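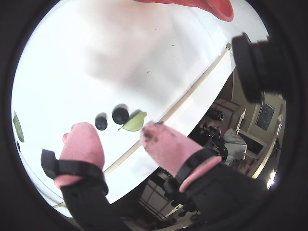 The white table, seen at an angle

Forum > Reading room > Law and punishment > The Skaltitz debtors' gaol book, worth the money?

inkandledger
Has anyone here read the new history of the debtors' gaol at Skaltitz? It's the one from Werach, 328 pages with the index. I've got as far as chapter five and I'm in two minds. The early part on how a creditor got a man locked up is clear and useful. After that it turns into a long account of the building and I keep putting it down. Does it pick up?

marshalsea_reader
It does. Chapter six is about the fees and that's the best thing in it. Prisoners paid to come in, paid for a bed and paid again to be let out, so plenty of them left owing more than when they arrived. I knew that happened elsewhere but hadn't seen it set out charge by charge before.

oldbench
I'd go the other way. The building chapters are the only new part. The fees have been covered in every general history of imprisonment for debt, and all this one does is swap in local prices.

marshalsea_reader
Local prices are the point though. The general histories quote the same few London tables over and over. The table on the keeper's charges comes straight from his account books.

oldbench
From two of his account books, covering a short run of years. The author then talks as if they held good for the whole century. I'm not saying the figures are wrong. I'd like to have been told how far they stretch.

tithebarn
There is a note on that, at the back under "Sources and gaps". It should have been in the chapter. I only found it when I was looking for something else.

inkandledger
Thanks, hadn't seen the note. Has anyone compared it with the Clundov volume? I have that on the shelf but it's years since I opened it.

tithebarn
I have both. Clundov is the better reference book and the duller read. It prints the committal register in full, 2,075 entries, with name, trade, sum owed, creditor and date of release. If you want to check a particular debtor, use that. The Skaltitz book has no list at all, only a sample discussed in the text.

writ_and_warrant
The Clundov register has mistakes in it. I checked one letter of the alphabet against the original a few years back and found trades copied on to the wrong line, so you get a widow down as a wheelwright and so on. I'd use it to find an entry and then go to the original.

tithebarn
Women did run wheelwrights' shops after a husband died. Are you sure all of those were errors?

writ_and_warrant
Not all of them, fair enough. But where the next man down is entered as a spinster I think we can say the line slipped.

quaysidejim
I'm new to this subject so sorry if it's a basic question. Why would a creditor want someone locked up if he couldn't earn while he was inside? It seems a poor way to get paid.

marshalsea_reader
Mostly it was the threat that did the work. Many debts were settled between the arrest and the gaol door, often by family. The ones who went inside were those with no relations who could pay, or those the creditor thought were hiding money. Chapter three covers it.

oldbench
Agree with that, and chapter three is good. There were also creditors who did it from spite. The small debts show it best, where the costs came to more than the sum owed.

quaysidejim
Thanks both, I'll start there.

gaolfever
Nobody has mentioned the Skjelbred essays. It's a collection, so it's uneven, but the piece on the day rules (where a prisoner could pay to live outside the walls) does more in 20-odd pages than the Skaltitz book does in a chapter. The essay on gaol chaplains can be skipped.

inkandledger
Is Skjelbred in print? I could only see one copy for sale and the seller wanted silly money.

gaolfever
Out of print. It was a run of 3,000 and most went to libraries. Ask for it on inter-library loan, mine took a fortnight.

oldbench
The chaplains essay is fine, by the way. It's slow to start but the part on who paid for the Sunday bread is worth having.

gaolfever
We'll have to differ. I gave up before the bread.

writ_and_warrant
One practical thing on the Skaltitz book. The paperback is due in November and I'm told the footnotes will be corrected. Several in chapter seven point to the wrong bundle. If you're buying it to work from, I'd wait.

inkandledger
Too late for me, but useful to know. I've skipped ahead to the fees and am getting on better with it. I'll go back to the building afterwards and put in a request for Skjelbred.

tithebarn
Read the plan on the inside cover alongside the building chapters. The text calls the north yard the "old yard" for the first half and the plan doesn't.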